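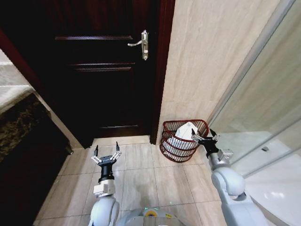

Robot Cell Technician, two-armed household units
Jaidee, Plumside workshop
Full time, permanent
Reference: 293

Jaidee is looking for a technician to look after one mobile two-armed robot and the rooms it works in. The machine spends most of its week on small household jobs such as emptying bins, opening doors and wiping surfaces. You would be the person who sets it up in the morning and signs it off at night.

What the job involves

Start-up checks on both arms, wrists and parallel grippers, including finger alignment and bracket screws.

Changing worn fingertips. We keep spares on site and expect you to log each change.

Setting the start position in each room. Bathrooms take the longest — tiled floors, glass panels and very little space to turn.

Putting bins, liners and other items back in place between runs.

Finding and fixing simple faults in cables, joints and linkages. Larger repairs go to Stolusora, and you would pack the arm and write the fault report.

What we need from you

Two years or more in maintenance, lab support or similar work. You should be happy with hand tools and a torque driver, and able to write a clear note that the next person can follow. Some Python is useful but we can teach you what you need. The work includes kneeling and lifting, with help for anything over 15 kg.

Hours and leave

Shifts are seven hours plus a paid break. There is no night work. You would report to Elfriede Strebel and share cover with Boonsong Yensuk, who has looked after the machine since May and will train you for the first nine weeks.

How to apply

Send a CV and one page about something you have repaired — it need not be a robot — to Valquíria Miranda at the Plumside office, quoting the reference. Applications close on 17th December. Interviews include a short practical task at the bench.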